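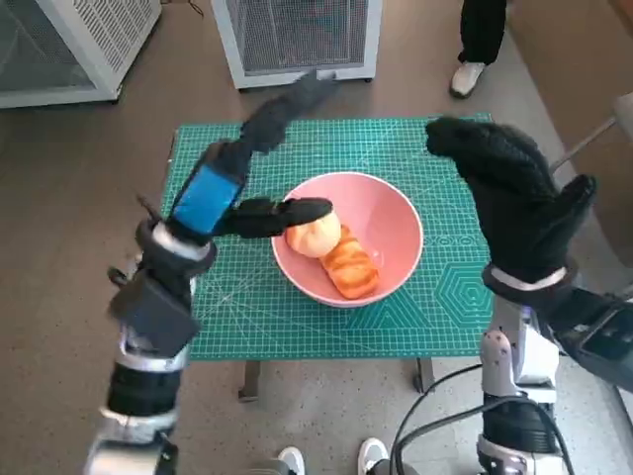

El cuenco rosa con los panes, encima de la base de corte verde.

¿Pan en un cuenco de cerámica hondo? ¿Y encima de una base de corte?

Refugio Zavala
Comunidad Mesa y Despensa · 179 visitas

Hola a todos, a ver si me echáis una mano, que llevo días dándole vueltas a una tontería. En el local donde trabajo tenemos una mesita pequeña y alguien decidió (vale, fui yo) que ahí se pone el pan. Compré un cuenco de cerámica rosa, de Inberg, mate y bastante hondo, y me encanta. El problema es que la mesa tiene encima una base de corte de esas verdes con cuadrícula, la que uso por las tardes para cortar tela, y el cuenco ha acabado viviendo ahí en medio.

Mis dudas son dos. La primera, si el pan aguanta bien en cerámica sin tapar o si se me va a quedar como una piedra. Suelo tener un bollo redondo de corteza clara y otro alargado, más doradito, con cortes por encima. El alargado me dura menos, o eso me parece a mí, y eso que los compro en la misma panadería y a la misma hora, a las 7 de la mañana.
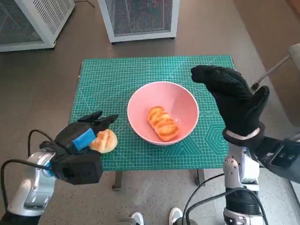
La segunda es lo de la base. Me da un poco de reparo que el pan toque esa superficie cuando lo saco o lo cambio de sitio, con las pelusas y los hilos que suelta la tela. ¿La lavo y ya? ¿Con qué? Leí por ahí que con agua muy caliente se deforman y no me apetece nada cargármela, que me costó 20 euros y es la única grande que tengo.

Ah, y no quiero panera de madera, ya tuve una y me ocupaba media mesa. ¡Gracias de antemano!

Styliani Panagiotou

¡Hola, Refugio! Yo tengo el pan en un bol de cerámica desde hace años y feliz. Lo que hago es forrarlo con un paño de algodón y doblar las puntas por encima, sin apretar. Si lo dejas al aire se seca, claro, pero si lo metes en una bolsa de plástico la corteza se pone gomosa, y para eso prefiero que esté un poco duro y tostarlo. Con el paño me llega bien al día siguiente. Al tercero ya es para sopas o para rallar, no te voy a engañar.

Lo del alargado me cuadra. Si es más fino tiene menos miga para lo que es la corteza y se seca antes, así que cómete ese primero y deja el redondo para luego. Y no lo cortes hasta que lo vayas a comer, que en mi casa son todos muy de dejar medio bollo abierto boca arriba y así no hay cuenco que valga.

De la base: agua tibia tirando a fría, una gota de jabón de los platos y una esponja por el lado blando. La secas tumbada, a la sombra. Las mías (una es de Bumel, la otra ni idea) las dejé un verano apoyadas en una ventana y se combaron las 2. Para las pelusas, antes de mojarla, pásale un rodillo de esos de quitar pelos de la ropa.
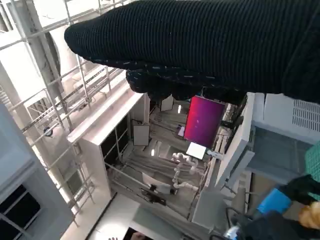
Fotis Mavromatis

Yo separaría las cosas y punto. Pan por un lado, tela por otro. Por muy limpia que la tengas, en los cortecitos de la base se quedan fibras, y también migas, y luego las migas te las encuentras pegadas a la tela, que es todavía peor si cortas algo oscuro. Me pasó con un forro negro y acabé lavándolo antes de coserlo.

Si no tienes otra mesa, pon una bandeja debajo del cuenco, cualquiera, con un poco de borde. Cuando vayas a cortar levantas la bandeja entera con el pan dentro y la llevas a otro sitio, y no tienes que andar sacando los bollos uno a uno. La mía es una Andreadis vieja, de metal, fea como ella sola, y sigue ahí.

Y cortar pan con cuchillo de sierra encima de la base, ni se te ocurra. Se lo digo a todo el mundo y todo el mundo lo hace.

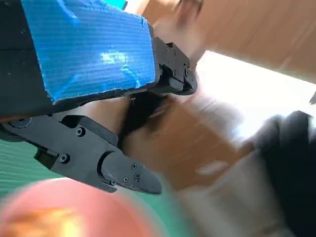
Christos Karagiannis

Lo de la bandeja, de acuerdo con Fotis. Con el paño no tanto, a mí me coge olor si no lo cambio a menudo. Uso un plato dado la vuelta como tapa y listo. ¿El cuenco está esmaltado por dentro? Si lo está, lo friegas y ya; si es barro sin esmaltar, sécalo muy bien antes de volver a poner pan, que guarda humedad.

Refugio Zavala

¡Mil gracias a los tres! Me quedo con la bandeja y con el paño, y lo cambiaré a menudo, prometido. Christos, miro lo del esmalte en la etiqueta, que todavía anda por un cajón. Y Fotis, lo del cuchillo de sierra… ya llego tarde, tiene una raya preciosa en una esquina.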